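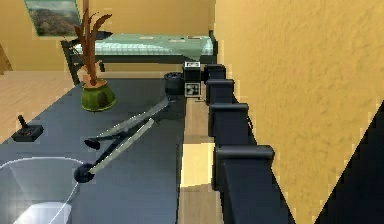
The Hadgu bedroom, table side, with the arm lying across the tabletop.

Print this page | E-mail this page

Looking Over the Granden Runs

Bethel Woldegiorgis asked me to put up a gallery to go with the Granden write-up, and I said I would if I could write the text myself. She agreed, which I think she now regrets a little. The write-up claims that a policy trained only in rendered rooms learns to find and reach for things on a table well enough that the choice of room stops mattering. I have been through the runs and I am not there yet.

Some background, kept short. Granden is the training method. Hadgu is the set of rendered rooms it trains and tests in, and Prurketti is the scoring script that decides whether a reach counts. The headline result comes from 50 test episodes, 40 of them scored as successes. That is a decent number. It is also one number, from one set of rooms, scored by a script written down the hall from the people who wrote the policy.

The bedroom gets used more than any other room in the set. The joystick and the potted plant both sit on the dark table, along with a short black canister and a small boxy device toward the far edge. Senthil Iyer likes the clear round bowl or bin in the near corner because he thinks transparent things are where vision policies fall apart. I agree with him. I would just like to see that tested by itself, with the bowl in and the bowl out, and the write-up never does it. It gives an average over everything and moves on.

My second complaint is the walls. They are a strong mustard yellow, and against a wall like that a dark gripper or a black joystick stands out very well. Kiros Gebretsadik says the color is changed during training. Fine, but I went looking in the config and found 4 wall colors, all of them warm. Try a charcoal wall and then tell me the room doesn't matter.
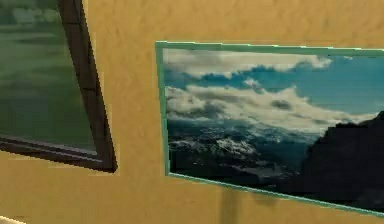
Then there is the question of where the camera ends up. Bontu Ayele's part of the project lets the policy choose its own view before it reaches, and this is the piece the write-up is proudest of. The idea is that a policy which can look around will look at useful things. Sometimes it does. Other times it settles on a stretch of wall with two pictures hanging on it, a mountain view in a pale green-blue frame and something blurry and green in a dark one, with no arm and no gripper anywhere in view. A step like that tells the policy nothing about the table.

I asked how often this happens and was told it is rare. Rare was not defined. Prurketti doesn't penalize a wasted look as long as the reach comes good before the step limit, so an episode can spend a long time admiring the artwork and still go into the success column. The longest one I found took 122 steps. Cathal Duggan's reply was that a person would glance around a strange room too. Sure, but we aren't writing a paper about people.

There is a kinder reading and I should give it. The mountain picture has clouds, snow, dark rock and a lot of blue sky, so it is much busier than the plain wall next to it. If the policy is drawn to detail, a picture like that would pull on it. Bontu thinks this can be fixed by rewarding views that change the reach estimate. She may be right. It would be a real result if she is, and I'd be happy to put up a page about it.

The rendering itself I have fewer problems with. You can find stair-stepped edges along the picture frames if you look closely, and the same thing on the dark shape at the lower right of the bedroom view. Senthil worries the policy may be using those jagged borders as a cue, and there is a cheap way to check: turn up the smoothing and run the same episodes again. I have asked for that twice. Fondgate, where we get our compute time, has slots open in August, so time on the machines isn't the holdup.

What I would want before signing on is the bowl test, the cold wall test, the smoothing test, and a plain count of wasted looks for every episode, failures included. Bethel has the list. She says the first two are easy and the last one is "a matter of taste." I have left it on the list.

Corrections to me, complaints about tone to Bethel.

Last updated: August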